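Pirnholm Room Guide
Section 8: Two tables, one surface, and the stacking toy

Read Section 7 first if the tables are still folded. This section starts with both tables upright and ends with the toy sorted and its pieces back on the pegs.

The Rirnthorpe catalog says that two of these tables "combine instantly into one seamless work surface." They combine. There is a seam, and you should plan for it. I have set up this pair more times than I care to remember and have never made it go away.

8.1 Joining the tables

1. Put the back table in place first. Leave room for your knuckles between its rear edge and whatever stands behind it.
2. Bring the front table up to it, long side to long side. Lift it at both ends. Dragging it leaves marks on the floor, and the rubber feet catch.
3. Run a fingertip along the seam from left to right. If you feel a step, turn the foot under the lower corner until you don't.
4. Push down on the front edge with both hands. If it rocks, go back to step 3.

Note: The leaflet wants a spirit level used here. You may do that. A fingertip has found every step the level found, and one that it missed.

Caution: Keep hands off the seam while the second person is still pushing.

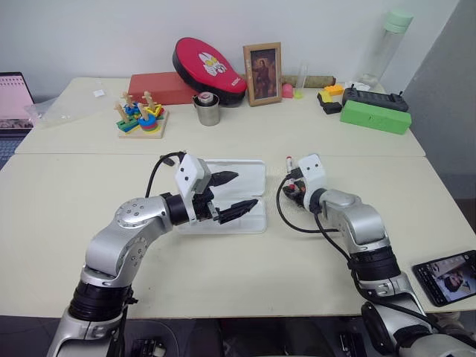

Page last changed: September 11, 2025

8.2 Placing the tray

The clear tray goes on the front table, flat, well away from the seam. A tray that straddles the seam will rock if the tabletops are even slightly uneven, and small pieces then end up in one corner.

1. Wipe the table before the tray goes down. With a see-through tray, crumbs underneath look exactly like crumbs inside, and people will wipe the wrong side.
2. Set the tray in the middle, with the long side facing whichever way suits the person sorting. The old version of this guide insisted on one direction. I could find no reason for it.
3. Press each corner. All of them should stay down.
4. Keep phones toward the end of the table or, better, in a pocket. I don't expect this to be followed.

Note: We were sold non-slip mats to go under the trays. They grip the tray very well and the table not at all. Leave them in the cupboard.

8.3 Placing the stacking toy

1. Stand the toy on the back table with its base fully on one tabletop. The base should not cross the seam.
2. Turn it so that every peg can be reached from the front without leaning over another peg.
3. Leave 8 inches clear on the side where the pieces will come off.
4. Take the flat plastic bag off the table if you aren't using it. Pieces slide under it and are reported lost. Máté Pálfi once filled in a replacement form for a ring that was under the bag the whole afternoon.

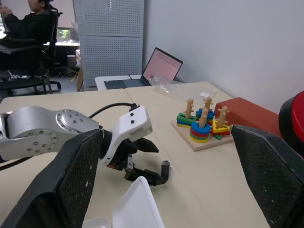
The order of the pieces causes more argument than anything else in this section. The maker's leaflet says children "naturally arrive at the correct order," and I have yet to meet such a child, or an adult either. For the purposes of this room, correct means that each peg holds one kind of shape and nothing is forced. Color is a separate matter. Green and yellow can share a peg quite happily, as those square blocks at the back left do, and a stack should not be taken apart just to make it all one color. If you want to run a color sort, run it as its own activity and put the shapes back afterward.

8.4 Sorting

1. Lift the top piece straight up. The pegs have small knobs on them, and a piece pulled sideways will hang on one.
2. If a piece sticks, turn it a little and try again. Do not tap it from below.
3. Move the pieces to the tray one at a time. Tipping the toy over is quicker until you have to look under both tables.
4. When the pegs are bare, check the wood for splinters and rough spots.
5. Stack again, one shape to a peg. Let each piece settle before adding the next.

Caution: The loose pieces are not for children who still put things in their mouths. The leaflet puts this in very small type on the back – it belongs on the front.

Kornél Kovács timed a full sort at 21 minutes with a beginners' group. The leaflet promises eight. I would book the table for 37 and use whatever is left over for clearing up.

8.5 Keeping other things off the back table

The back table fills up. It is deeper than an arm is long for most people, so anything put down there tends to stay. Boxes, cups and the punching pad are allowed if they stand clear of the toy and nobody has to reach across them for a ring. A small container can stay in a steel cup; a loose toy piece should not go in there, as it will be forgotten. Throw crumpled scraps away before you start.

A "tidy zone" was marked with tape in April. It held for one session, as far as I could tell, and I don't recommend taping it again.

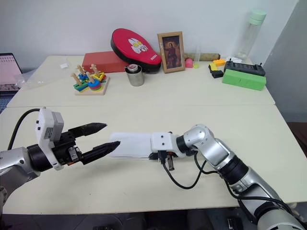
Piroska Dobos objects to that last point. Her note on the draft reads: "The tape worked fine on the Sirham tables. It came up here because the top was still greasy when we put it down. Wipe it, wait, then tape, and keep the strip short of the seam." I remain doubtful, but anyone who wants to try may do so, on the back table only.

8.6 Putting away

1. Return every piece to a peg. Run a hand along the seam and under the tray.
2. Carry the toy by its base, never by the pegs.
3. Lift the tray with both hands. Wipe it and store it flat.
4. Separate the tables by pulling the front one straight toward you.

If a piece is missing, write its shape and color on the sheet inside the cupboard door. "Missing ring" is of no use to the person ordering a new one.

Section 9 covers the folding chairs.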